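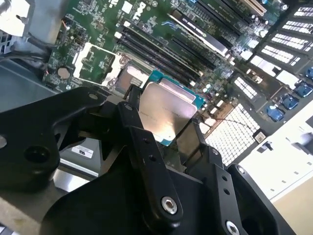
[ollden-reuse] Re: Buying a batch of used office desktops

Replying to the list in case other groups are thinking about the Kemmont surplus sale too. The original message is quoted below, and my answers follow.

> We are a small adult literacy program and have never bought used
> equipment before. Our current computers were donated and no two are
> alike. We have been told that the Kemmont surplus sale in March will
> have pallets of office desktops, sold as is, and that Adeyemi
> Surplus sells similar machines already tested but at a higher price.
>
> We need 12 working machines for a classroom. They will be used for
> web browsing, typing practice and a reading program that runs in the
> browser. Questions:
>
> Is it worth buying untested to save money?
> What should we look for on the pallet?
> How much memory is enough?
> What do we do about drives with someone else's data on them?
> Do we need any kind of inventory software?
>
> We have one person who is comfortable opening a computer and several
> who are willing to learn. Any advice is welcome.

On tested versus untested. It depends on how much bench time you have. We have bought both ways. With the untested pallets we always ended up with enough working machines, but it took several evenings and a lot of swapping parts. If your classroom has to open on a set day, buy tested. If you have a month or two of slack and people who want to learn, the pallet is fine, and you will have spares at the end of it.

Work out the real price before you decide. The pallet price does not include power cords, keyboards, mice, monitors or video cables, and the Kemmont sale has not included them any year I have been. It also does not include drives in many cases. Offices pull the drives before the machines leave the building. Adeyemi puts a drive in every machine and includes a power cord. Once you add those things to the pallet price the gap gets smaller. Adeyemi's return period is 60 days, which is long enough to use the machines in class and find the ones that shut off when they get warm.

On what to look for. Try to get a pallet where every machine is the same model. This matters more than speed. Business desktops from the big makers often use their own shape of power supply and their own connectors on the board, so a part from one model may not fit the next one over. When all of them match, one dead machine becomes parts for the rest. It also means you set up one machine, copy that drive, and put the copy in the others.

Bring a flashlight and a small screwdriver. They let you take side panels off at Kemmont as long as you put them back. Look for:

Memory. See whether there are any modules in the slots. Sellers strip memory first.

Processor. If the fan and heatsink are missing, the processor is usually gone as well.

Capacitors. Look for bulging tops or brown crust. Leave those machines where they are.

Front panel. Broken power buttons and pushed-in USB ports are common and a nuisance to fix.

Smell. A machine that smells of smoke, of either kind, is not worth the trouble. 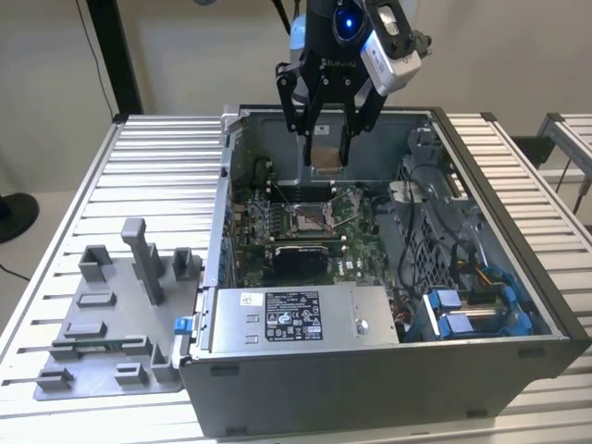 Dust does not mean much either way. Some of our best machines came in looking like the inside of a vacuum cleaner bag. Take them outside, use compressed air, and hold the fan blades still with a finger while you do it.

If you do end up moving processors between machines, take your time with the socket. On a lot of these boards the pins are in the socket and the processor only has flat pads, so a dropped screwdriver or a sleeve dragged across the socket can bend pins and finish the board. Keep the plastic covers if you find any. Line up the notches, set the processor straight down, and do not press on it. The lever does the pressing. Clean off the old paste with rubbing alcohol and a lint-free cloth, and put a fresh dab on before the heatsink goes back. A heatsink that has been lifted and set back on dried paste will run hot.

Also check that the board supports the processor before you move it. Two processors can be the same size and fit the same socket and the board still will not start with one of them. The maker's support page will list what each model takes. Update the board firmware first, while the old processor is still in and the machine still starts. 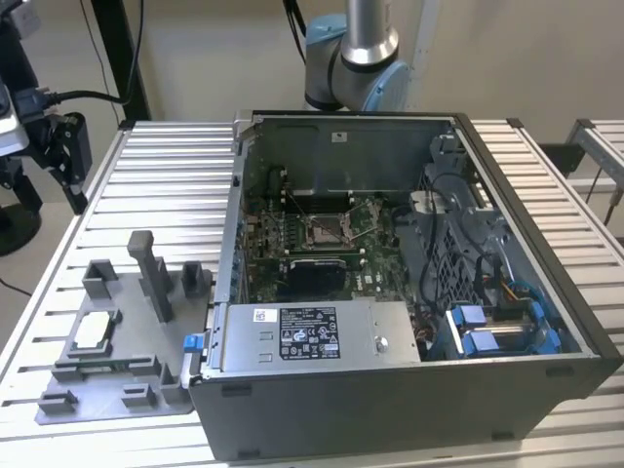
Desktop tower on its side with the panel off and the CPU socket empty.

On memory. For browsing and typing, 8 GB is comfortable and 4 GB is not. People will tell you that a light Linux desktop runs well on 4, and the desktop does, but the browser does not once a few tabs are open. Put in matched pairs where you can. If a machine will not start after you add memory, take everything out and try one stick at a time -- half the time it is just not seated. Push until both clips close.

Spend whatever you have left over on solid state drives. Nothing else you do will make as much difference to the people sitting at the machines. A small one is enough if the students are not storing files on them.

On other people's data. Treat any drive you find as if it has something on it, even if the seller says it was wiped. Do not boot from it to look. Pull all the drives when the machines come in, put them in one box, and wipe them on a bench machine that is not on the network. Drives that fail the wipe should be drilled or taken to the shredding day at the Ollden transfer station. If the machines came from a clinic or a school, ask the seller for a written statement about the drives before you pay and keep it with the receipt.

On inventory. For a single classroom a spreadsheet is enough. We use Hasex, but we have machines in 3 buildings and people kept losing track of which ones had been repaired. What matters is that every machine has a number on the outside that matches a line on the sheet, and that someone writes down what was changed. Use a label that will survive cleaning spray. Masking tape falls off in a year.

A few other things that did not come up in your message.

Check the power in the room. A whole classroom of desktops and monitors on one outlet circuit plus a space heater will trip the breaker, and it will happen during class. Ask the building which outlets share a circuit.

Replace the small round battery on every board while the case is open. They cost very little, and a dead one makes the clock wrong, which makes secure websites refuse to load. We spent an afternoon on that one thinking it was the network.

Look up whether the operating system you want will still get updates on that processor. Some older business machines are perfectly good but have dropped off the supported list. If that is the case, either pay less for them or plan on Linux from the start. Your reading program runs in the browser, so it should not care.

Buy more than you need if you go with the pallet. We plan on 3 extra for a classroom your size. They get used for parts or they go in the closet until something quits.

We have a box of spare power cords and some VGA cables left from our last round. If your monitors are old enough to need VGA, write to me off list and you can have them. I would also like to hear from anyone who has a source for low-profile DVD drive blanks, as we have a shelf of machines with an open hole in the front.

--
ollden-reuse mailing list
To unsubscribe, send a message with the word unsubscribe in the subject line.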